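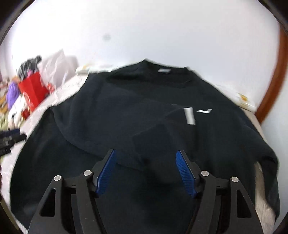 Atieno Obura wrote back that the menu had been easy, and that it was the reply cards that kept her up at night. She had asked for answers by the end of February and was still ringing cousins the week the caterer wanted a final number.

Late Replies to Wedding Invitations and Their Effect on Catering Numbers
Project report, Events Management, Birkmont College
Nafula Bakilana and Bohdan Karpenko

1. Introduction

Most couples give their guests a date to reply by. Caterers also give the couple a date, after which the number of meals can go up but usually can't come down. Our project looked at the gap between these two dates and what happens in it. We chose the subject after both of us did placements at wedding venues, where we spent a lot of time changing table plans.

We did not look at evening guests, as they are normally served a buffet and venues don't ask for exact numbers.

2. Where the information came from

Two venues, Gurklow Barn and Maden House, let us see their guest records for one season with the names removed. Together these covered 1,627 invited guests. For each guest we had the date the invitation went out, the reply date asked for, the date the answer was recorded and whether the person had a meal on the day.

We also sent a short set of questions to couples who had married at either venue. The answers were useful but some were very brief, and two couples only told us about the weather. Abundio Varela, who was our contact at Maden House, checked that we had read the venue's codes correctly. The codes for "declined" and "no answer" had been swapped partway through the season, and we had to go back and redo one table.

3. Findings

Of the 1,627 guests, 584 had their answer recorded after the date they were given. This is more than a third. Most of the late answers were a yes. At Gurklow Barn the latest group was university friends of the couple, and at Maden House it was work colleagues. Older relatives were mostly on time, but their answers often came by phone through another member of the family and were written down wrongly more often than the rest.

Online replies were not faster than cards. We had expected them to be. Several couples said guests opened the link, meant to come back to it once they had sorted out childcare or a hotel, and forgot.

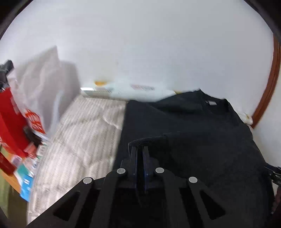
Plus-ones caused a separate problem. Where the invitation said "and guest" the couple often had a yes but no name, and the kitchen could not be told about allergies until very late. Invitations with both names written out did better on this.

The size of the wedding made less difference than we thought. A wedding for 80 had as many last-minute changes as one for over 100. What seemed to matter more was who was doing the chasing. If one person had the list, the numbers settled sooner. If both families kept a list each, guests were sometimes counted twice.

4. Cost

Gurklow Barn charges for every meal on the final order, eaten or not. Maden House allows a small change up to the morning before. We were not given prices, so we can't say what the unused meals cost. Asif Hashmi, who manages bookings at Gurklow Barn, thought most couples over-order slightly to be safe and accept the extra.

5. Suggestions

Set the reply date at least a fortnight ahead of the caterer's date. Give one person the list. Write plus-ones out by name where they are known, and ask about food on the same card or page as the reply.

6. Limits of the project

Both venues are near Barasa and have similar prices, so the results may not hold for city hotels or for weddings at home. We also relied on staff having entered replies on the day they came in. At Maden House some were entered in batches, and a few guests counted as late may have answered in time.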